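Wendeo insert handling, Hilville site: data card

Recorded in July at head height, 353 episodes. Task: move black molded inserts between yellow shelving and a plastic bin. Sceptical reading advised.

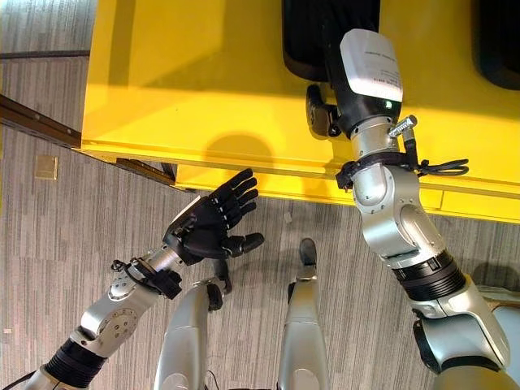 Staff were told Wendeo would free them for better work. So far Merike Lūse's shift has the same jobs plus resets. Episodes differ in hardware — some have a gripper on one arm and a five-fingered hand on the other — so don't pool them blindly.

Shelf episodes: 129.

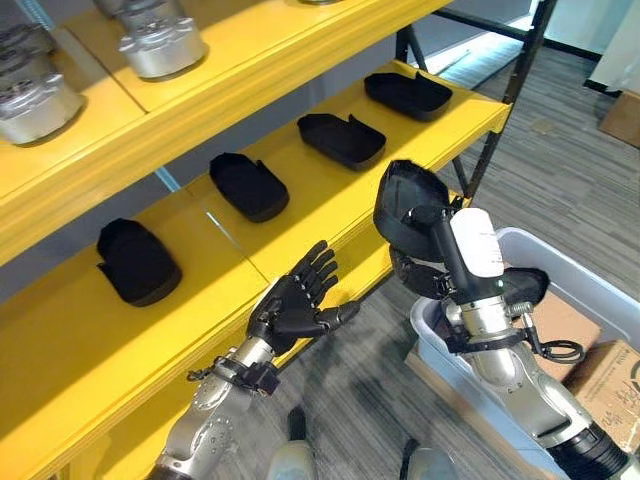

Fig. 2. Gripper holding an insert, four more on the lower shelf.

Bin episodes: 70. No timings against hand packing were taken, so claims about saved labor have no support in this set.
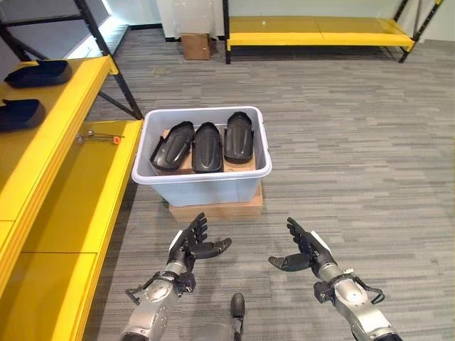

Fig. 3. Three inserts in the bin, hands open.

Remaining episodes are unlabeled. Contact: Ragnvald Sjögren.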